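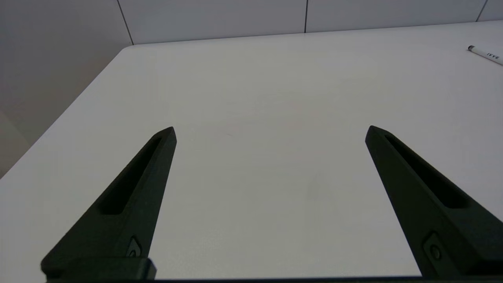 How many demos does a pick-and-place task need before the policy is worth training? We start at 58 by remote control, train once, then record more only where it fails.

**2/** The Sotano set is at 1,001 episodes now. Eleven operators. The slow ones give cleaner data.

**3/** Hand-guiding is faster to learn. It also puts your arm in the overhead view, so we kept it for waypoints only.

**4/** Start every episode with the fingers open. Trim the idle time before the first move.

**5/** Target is 2,000 by March. Marker task next.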